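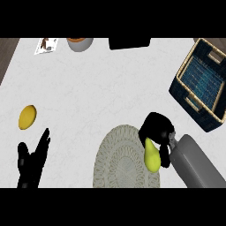 Inicio | Juegos | Mandos | Mi cuenta | Soporte

30 de junio de 2025 · por Danai Gavalas

Abro ticket otra vez porque lo de Hanlow sigue igual, ¡y eso que ya he probado de todo! Entro en la partida, va de maravilla 8 minutos y de repente la imagen se congela (el sonido sigue, eso sí). Lo tengo a 60 fps, por cable, con el mando Conix enchufado al USB.

Lo que llevo hecho: reiniciar el router dos veces, borrar la caché de la app y cambiar de servidor. Nada. En el portátil de mi hermana pasa lo mismo, así que mi equipo no creo que sea.

Edito: Su-bin Ki, de soporte, me ha pedido que desactive el HDR en los ajustes de vídeo. Llevo dos horas jugando sin un solo corte :) Dejo el ticket abierto hasta mañana por si vuelve.

3 comentarios · 2 compartidos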